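Keeping White T-Shirts White (and Out of a Heap!)

I love a white T-shirt. I wear one to dig in the garden, to paint trim, to eat spaghetti, and I've finally got a routine that keeps mine looking bright well past their second summer. Most of it is just paying attention before the wash.

Check the collar and underarms first. Rub a little dish soap into anything yellow or greasy, let it sit 30 minutes, and rinse from the back of the fabric so the stain gets pushed out the way it came in. Tomato sauce gets the same treatment, only with cold water, please!
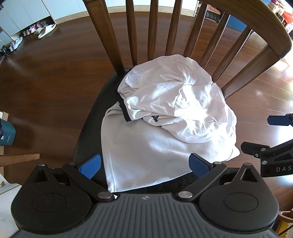
Skip the bleach on underarm marks. It can make them more yellow, and I ruined a whole drawer of undershirts that way one May before my neighbor Aurelia set me straight. She uses oxygen powder in a bucket of warm water and leaves everything until morning. I was a convert after one bucket.

Got a white shirt with a colored neckband? Wash it cool the first few times, with a color catcher sheet if you have one, and don't let it sit wet in the machine. That's when navy and red like to wander.

Turn printed shirts inside out for washing and drying. Low heat is kinder to the lettering, and if you iron, do it from the inside or put a dish towel over the print. 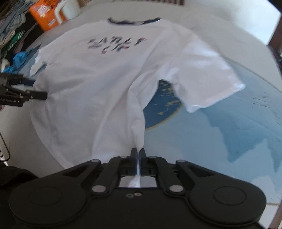

White tee with a navy collar, spread out on the table.

Now for drying, my favorite part! Give each shirt a good snap by the shoulders, then smooth the side seams with your hands. Hang it from the bottom hem so the clothespin marks end up where you tuck it in. Sunshine is wonderful for whites, and it's free.

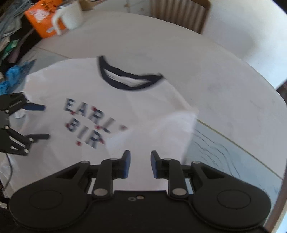
If you use a dryer, take the shirts out while the seams are still a tiny bit damp and fold them right then. Sleeves in, sides to the middle, then up in thirds (a hardcover book makes a great guide if yours come out crooked). Stand them on edge in the drawer and you can see every one.
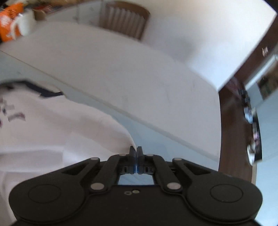 Picking up white cloth by the edge.

Once a shirt is truly past saving, cut it up for rags. Old cotton tees are the best thing going for windows and shoe polish, and I keep mine in a coffee can under the sink.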